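Found money, and the app that wants a cut

The county's unclaimed property list grew again in June. It now runs to 1,319 names, up from 1,173 a year ago, and most of the amounts are under $50. Old utility deposits, last paychecks, a refund mailed to an apartment on the Estside that somebody left years back.

Into this steps Mumulico, a service that promises to "reunite you with what's yours" for 17 percent of whatever turns up. The flyer has been going around the Prata Street shops. It talks a lot about secure matching and very little about the fact that the county will do the same search free - you type in your last name and wait.

Maybe there are people with a tangled claim who need the help. I'd like to see one. The flyer doesn't mention any, and it asks for a Social Security number before it shows you a dollar figure. 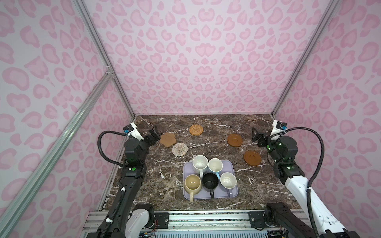
Five mugs on a lavender tray.

The county's claim form is two pages. Bring a photo ID and something with your old address on it.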